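Home | Features | Clubs | Back Issues | Subscribe

Folding by Hand, for the Record

The robotics club at Zitside has set itself a narrow task this year: fold a knit garment using two-finger grippers. Members hold the grippers themselves and make the fold while the motion is logged. The recordings go into a shared set, which the club plans to use to train its folding software, Tornari. The target is 800 usable folds by March.

Knits are harder than they look. The fabric stretches under load, and a ribbed hem can be pinched as one layer or two with little difference in feel. The club's rule is to grip the ribbing first and leave the body of the garment alone until the hem is secure. The textured blue pads on the fingers help with this, although loose yarn still complicates the grip.

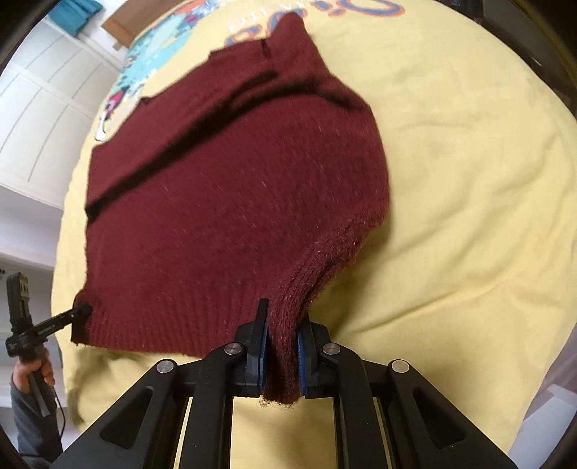
Sorting the Takes

Each session is limited to 31 folds. After that, operators get careless and close the fingers early. Two members review every take, and about 10 in a session are thrown out, mostly for slipped layers or a fold finished off by hand. Rejected takes are kept in a separate folder for testing.

The software will first be tried on towels, then sweaters. Sleeves remain unsolved. The club will enter the towel routine in the Orkier student challenge and hold the sweater work for the following season.

Related
Marinescu Arm Kit: A Term in the Classroom
Cable Routing for Small Grippers
Orkier Challenge: Entry Rules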